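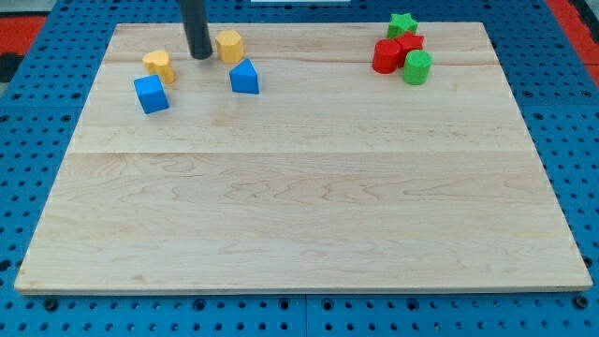 Mukstead Adds Light-Duty Flatbed Truck for Regional Delivery Fleets

Cendadden, 11/07/2024 – Mukstead Commercial Vehicles today announced the Doka 202, a light-duty flatbed truck intended for building suppliers, nurseries and small freight companies. Orders open immediately through the company's dealer network, and first deliveries are scheduled for October of next year.

The Doka 202 has a rated payload of 2,000 kilograms and is offered in two wheelbases. Both use the same four-cylinder diesel engine and six-speed manual gearbox. An automatic gearbox will be optional on the longer version only. The bed has drop sides on three edges, recessed tie-down points and a low loading height, which customers asked for during early trials.

"Many of our customers load and unload by hand several times a day," said Arturo Gatti, Director of Commercial Sales at Mukstead. "They told us the cab was fine and the bed was too high. We started from there."

Pre-production trucks were tested for 4 months with Pellegrini, a regional delivery company whose routes combine city streets with unpaved farm roads. Following the trial, Pellegrini requested changes to the rear leaf springs and the placement of the side mirrors. Both changes have been carried into the production model.

"The early trucks rode hard when empty," said Chaimae Abou Zeid, Fleet Manager at Pellegrini. "The revised springs are better, and our drivers have stopped complaining about the return trip."

The cab seats three and has air conditioning, a height-adjustable driver's seat and a lockable document tray as standard. A reversing camera and heated mirrors are part of an optional package. Service intervals have been set to match those of the company's existing vans, so that mixed fleets can be scheduled together.

Mukstead expects to build about 600 units in the first year of production. Assembly will take place at the Cendadden plant under the direction of Orhun Bilgin, Head of Manufacturing. Prices will be published by dealers – including body and finance options – before the first trucks are delivered.

Media contact: Calum Niven, Corporate Communications, Mukstead Commercial Vehicles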